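4. Table clearing with plastic tableware

4.1 Task and setup

Of the chores in our set, table clearing is the one people assume is done. It is not. Wiping, sorting laundry and loading a rack all get their own sections in the Tarninden chore list; clearing is listed as "easy" there and we started out agreeing. Most of this section is about why we stopped.

The task as we use it: bowls and cups stand on a table, one arm, one gripper, everything must end up stacked or moved to a marked side. No fixed order. The controller is Praron, same version as in Section 3, no retraining between chores. A person may stop the arm at any time but may not touch the tableware. If a person does touch it the trial counts as failed, even when the touch was harmless.

We kept the tableware cheap and light on purpose. Plastic pieces in different sizes and colors, on a dark green cloth. Light pieces slide. Heavy stoneware forgives a bad approach – it stays put when a finger brushes it – and results on stoneware would flatter the controller. The cloth matters too, more than we expected. It wrinkles, and a wrinkle under a bowl changes the height of the rim.

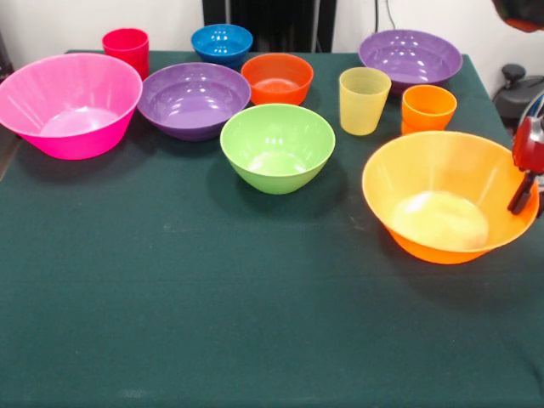

Starting layouts were set by hand and not repeated. Total trials 907, of which 93 were set aside for tuning and never scored. We did not balance layouts by difficulty. In hindsight a mistake, see 4.4.

Scoring is by piece and by trial. A piece counts if it ends upright or nested where it should be. A trial counts only if every piece does. Time limit 5 minutes, which is generous; a ten year old would be done long before that and would be bored.

4.2 What goes wrong

Grasping a rim from above is the easy part. Trouble starts after. A wide bowl held at one point on the rim wants to swing, and the grip has to resist that with very little contact area. Kohlhase-style grasp scores (we use them unchanged) rate these rim grasps high, since they only look at the moment of closing. They say nothing about the carry.

Second problem is neighbors. Cups are tall and narrow and tip over at a small push from the forearm or from a bowl in transit. A tipped cup is not a lost cup, but it needs a different grasp, and the approach often has to come in low across the cloth where there is other tableware in the way. So one small bump can turn a simple trial into a long one. We log tipping as its own event and do not fold it into grasp failure, as earlier work did.

Figure 2. Handling a bowl by the gripper among the remaining tableware. Two of the cups are lying on their sides. 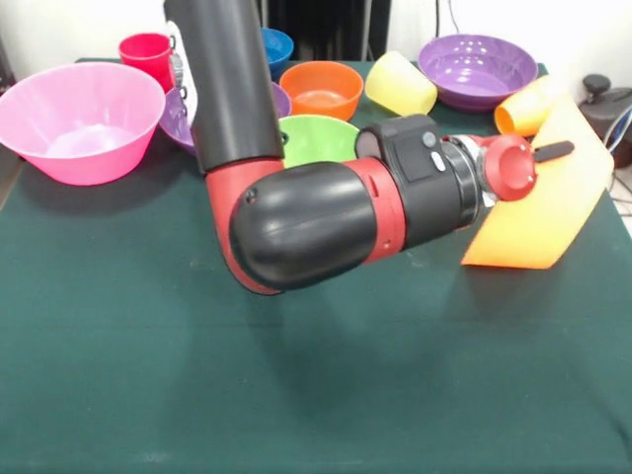
Third, occlusion. The arm blocks the view of whatever is behind it, and the planner then works from the last pose it had. Usually fine. Not fine if the piece has been nudged in the meantime, which is exactly when the arm is most likely to be in front of it. Adding a short pause with the arm pulled back, then looking again, helped in tuning, but costs time on every pick. We kept it in for all scored trials.

4.3 Comparison with the rack task

The rack task used in the Zindent comparison looks harder on paper and is arguably easier for a machine. Slots are fixed. The goal pose is known to the controller beforehand. With clearing, the goal moves: once 2 bowls are nested the stack is a new object with a new rim and a new weight, and teh controller has to treat it that way.

4.4 Limits

One table, one cloth, one gripper type. No food residue, no liquids, no cutlery. No glass. Real tables after a meal have all of these, usually together. Lighting was left as it was in the room, so reflections inside the glossy bowls come and go with viewing angle; we did not measure thier effect on the pose estimates separately and probably should have.

Layout difficulty, as said, was not controlled. Crowded back rows are harder than scattered pieces, that much was plain during tuning, but we cannot give a curve for it from this data. A second round with graded layouts is planned for November. Until then we would read the clearing scores as valid for light, empty, rigid-ish tableware under steady light and for nothing beyond that.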